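About Gedus

Gedus is a website about video games, run from two rented rooms above a tile shop by people who have finished fewer of them than you would expect. We publish reviews, long grumbles, short grumbles, and a column on save systems that has outlived every attempt to cancel it.

How we started

Kinga Bakos and Dénes Szilágyi met in the comments section of a much bigger gaming site, where they spent most of an October arguing over whether an escort mission could ever be good. Kinga said yes. Dénes said a number of things, one of which got him suspended for 2 weeks. By the time he was let back in, they had moved the argument to email, and by spring the emails had become a blog.

The blog was called Prillotitz, after a village in a role-playing game Dénes had been writing since high school. Readers couldn't spell it. Kinga's own mother couldn't spell it. We changed the name to Gedus, which people also misspell, but faster. Prillotitz lives on as the title of our letters page, and Dénes would like it known that the role-playing game is coming along.

What we write about

Mostly games that came out a while ago. We don't get many early copies, and the ones we do get tend to be about fishing. A typical Gedus review appears four to six weeks after everyone else's, by which point the first patches are in, the servers are either working or they aren't, and the person reviewing it has had time to get properly annoyed. We've come to like the delay. A reader once wrote in to thank us for talking him out of a preorder he had already played, finished and resold.

We also cover small strategy games, bad ports of good games, good ports of bad games, and anything with a map that folds. Sports titles are handled by Edit Hegedűs, who has no interest in sports and reviews them as fantasy. Her piece on the career mode where she was traded to a rival club for arguing with a physiotherapist is still the most read thing on the site.

We do not do news. There are plenty of places that will tell you a trailer is arriving in the form of a shorter trailer, and we wish them well.

How we score

We don't, anymore. For our first few years every game got a mark out of 19, a scale Dénes picked so that nobody could convert it to a percentage in their head. It worked too well. A publisher's marketing department wrote to ask if 14 was good, and we had a meeting about it, and we didn't know either.

Now each review ends with a line saying who we think should play the game and who should stay well away. Sometimes it's the same person.

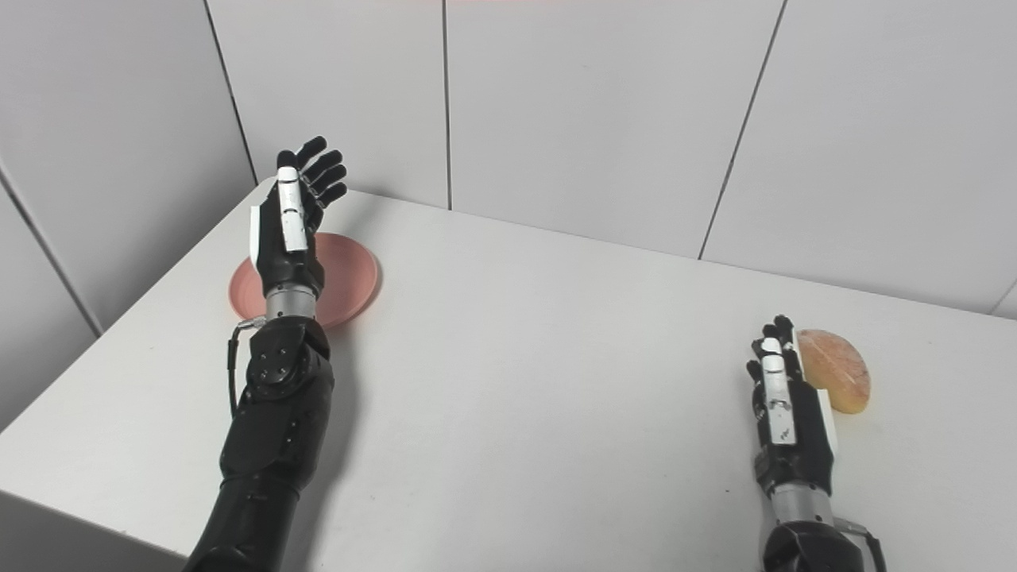
Our reviewers buy most of what they play, and when a copy comes free we say so at the top of the review. We take ads, and Audrey-Anne Kennedy, who sells them, is not allowed to read anything before it goes up. She sits with her back to the editorial desk, a white one shoved into the corner where two paneled walls meet, much like the table in the photo, and she claims she can tell what score a game would have gotten by the sighing. Nobody at Gedus may review a game made by a friend, a relative, or anyone they owe money to. That last part was added later.

Who we are

Kinga Bakos, editor. Plays city builders and role-playing games, abandons both at the point where they ask her to manage water. Still thinks the escort mission can be good and has a list.

Dénes Szilágyi, reviews. Writes long. His first draft on the tactics game Wovwood had 406 footnotes, one of which was a recipe. The published version has 4.

Edit Hegedűs, sports, racing, and anything with a stadium in it. Also our copy editor, so if you've found a typo on this page, she would prefer you kept it to yourself.

Audrey-Anne Kennedy, advertising and everything that has an invoice attached. She plays one puzzle game, has played it for years, and won't say which.

Moushumi Sikder, website, podcast and horror. She took over the podcast after an episode went out with Dénes eating soup through all of it. She does her horror reviews in the morning with the blinds up and sees no shame in that.

Barta is the office computer. It was a fast machine once. If one of our reviews mentions a stutter, a long load or a missing texture, we now check it on a second computer before blaming the developers. We learned this after a letter from some developers.

Writing for us

We buy pieces from freelancers and we pay when the piece is accepted, so you won't be waiting on us to find a slot for it. Pitch in a paragraph. Tell us the game, what you want to say about it, and whether you've played past the first big town. We'll answer within two weeks, or longer if Kinga has started a new city.

Please don't pitch a ranking of anything. We did one, of inventory screens, and the emails are still coming in.

Getting in touch

Letters for Prillotitz go through the contact form, and so do corrections, which we run at the foot of the original piece with the reader's name if they want it there. Developers can send codes the same way, with up to a page of notes. If your game is about fishing, please say so in the subject line. Moushumi keeps a folder.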